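Section 6. Storing consumables and spare parts

Applies to: Cukport bench label printer, all versions
Revised 2018-02-08

Small consumables should be kept in a closed organizer with clear drawers, placed within reach of the printer. Do not store them in the printer's paper compartment. 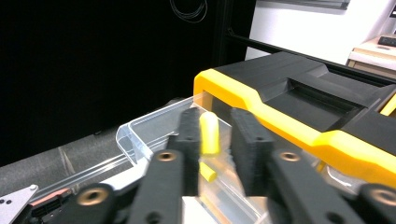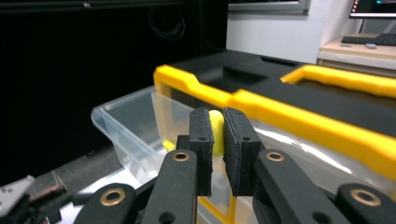
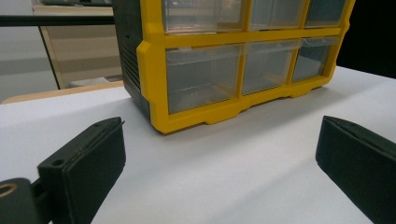
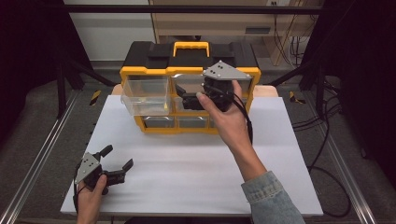
6.1 Before you start

Turn the printer off at the rear switch and unplug the power cord. Open the supply kit and check the contents against the packing slip. If an item is missing, contact the Dzene parts desk and give kit number 663.

6.2 Assigning drawers

1. Give each part type its own drawer. Do not mix new and used parts.
2. Put platen rollers in the widest drawer, lying flat.
3. Leave the print head in its sealed bag until it is installed.
4. Print a drawer label from the Flirero template. Set the label length to 17 mm.
5. Wipe the drawer front with a dry cloth and apply the label.

Note: Labels printed at the darkest setting may smear on clear plastic. Use setting 6 or lower.

CAUTION: Do not store cleaning fluid in the same organizer as ribbons. Vapor damages the ribbon coating.

6.3 Loading a ribbon from storage

1. Take out one ribbon and close the drawer.
2. Hold the ribbon by its core. Do not touch the coated side.
3. Lift the printer cover until it locks.
4. Push the supply core onto the rear spindle, then attach the leader to the front spindle.
5. Turn the front spindle by hand until the leader has passed the print head.
6. Close the cover, plug in the power cord and turn the printer on.
7. Print a test label.

If the test label is blank, the ribbon is reversed. Turn the printer off and repeat steps 3 through 7.

6.4 Replacement intervals

Ribbon: every 630 labels, or when the low ribbon light comes on
Platen roller: once a year, in July
Print head: when test labels show a continuous white line after cleaning

Reset the label counter after each ribbon change. Counter settings for printers connected to an Ondomov hub are in Section 7.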